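4.2 Order records and menu coding

The order records come from 16 takeaway shops trading under the Fasadetti name. Each shop is run by its own franchisee, who signs a supply agreement with the parent firm but sets opening hours, delivery range and most prices locally. Orders were exported from the Dreretti point-of-sale system at the end of each trading night and merged by shop code. Orders canceled before payment were dropped, as were staff meals and any order with a total of zero.

The final sample holds 2,584 orders. Each row carries a shop code, a time stamp, the channel (counter, phone or online), the item lines, any discount and the total paid. Customer names and phone numbers were removed by Ratih Manurung before the files reached the other authors.

Menu items were not coded the same way across shops. A large pizza with one extra topping was stored as a single line in some shops and as two lines in others, and half-and-half pizzas were keyed in at least three ways. We therefore rebuilt every order on a common item list. Toppings were attached to the pizza line directly before them. Where a topping line stood alone, it was treated as a side and flagged.

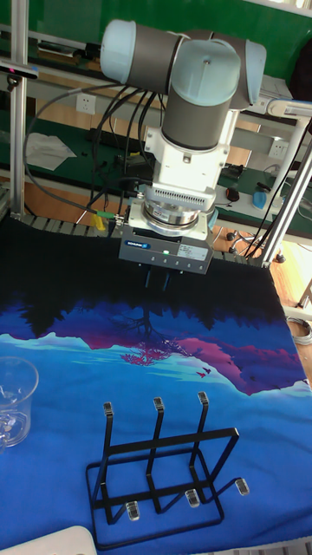
Flagged lines were read by two coders, Prasetyo Harahap and Ningsih Hidayat, working apart. Where they disagreed, the printed menu of the shop in question settled the matter. If the menu did not help, the line was kept in the order total but left out of the item counts used in Section 5.

Combo deals needed separate treatment. A combo usually joins a main item, a side and a drink at one price, and the till does not split that price. We assigned it to the parts in proportion to their list prices on the same menu. This will understate what customers pay for the main item if the side is priced high on its own and rarely bought outside a deal. Section 6.1 repeats the main estimates with all combos removed.

4.3 Delivery time and distance

Delivery time is measured from payment to the moment the driver marks the order as handed over. Marks are missing more often on busy evenings. Drivers at two shops told us that they cleared several orders together on returning to the store, so a group of orders with the same hand-over minute was treated as missing for the purpose of timing.

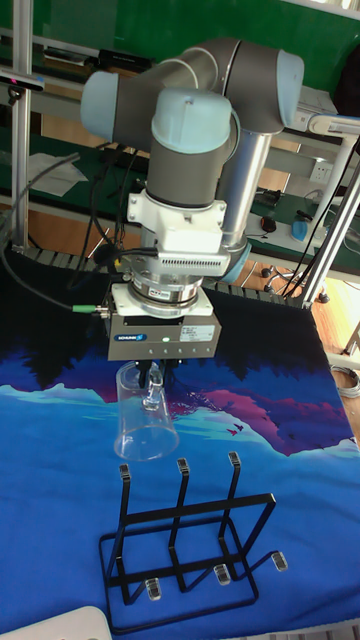 This page was last modified in April. Corrections are listed after the references.

Distance is the driving route from the shop to the center of the customer's postal block. Straight-line distance gave poor results for the shops near the river, where a short gap on the map can mean a long drive to the nearest bridge. Route distances over 10 kilometers were checked by hand. Most were typing errors in the street number, and the rest were catering orders, which stay in the sample with their own indicator.

Preparation time was not recorded by the till. We use the gap between payment and the first driver scan as a stand-in. It mixes oven time with waiting time at the counter - two things a shop manager would want to see apart - and the results for this variable should be read with that in mind.

Weather and local events are not included as controls. Shop-by-evening effects absorb the part that is common to all orders placed at one shop on one night.

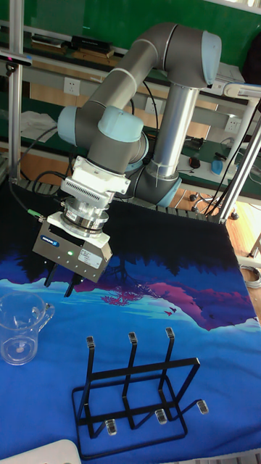

4.4 Customer survey

The survey was run by Skillside under a contract with the authors' department. Invitations were printed on the receipt and offered a discount on a later order. The form asked for an overall rating, a rating of food temperature on arrival, whether the order was complete, and how likely the customer was to order again within a month. Of the forms returned, 700 could be matched to an order by receipt number.

Matched customers differ from the full sample. They spent more per order, ordered online more often and were less likely to pick up at the counter. We weight the survey by channel and order value. The weights do not correct for differences in temper: a customer with a cold pizza may be more willing to fill in a form than one with no complaint.

Marlina Govindasamy translated the open comments and sorted them by topic. Comments naming a staff member were shortened before analysis. The topic scheme follows the one developed by Khoo for full-service restaurants, with the headings on seating and table service removed and one on packaging added.
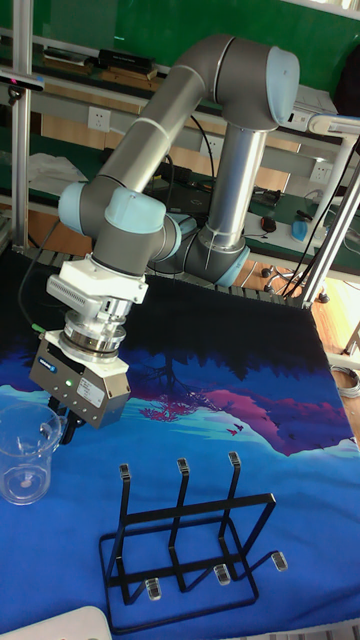

Figure 3. Robot arm with parallel gripper above a table covered with blue printed cloth.

Ratings were given on a five-point scale and are treated as ordered categories throughout. Averages appear in the tables for ease of reading only. Venkatesh Pai fitted the ordered models with standard errors grouped by shop. With so few groups the usual errors are likely to be too small, and we report bootstrap intervals beside them.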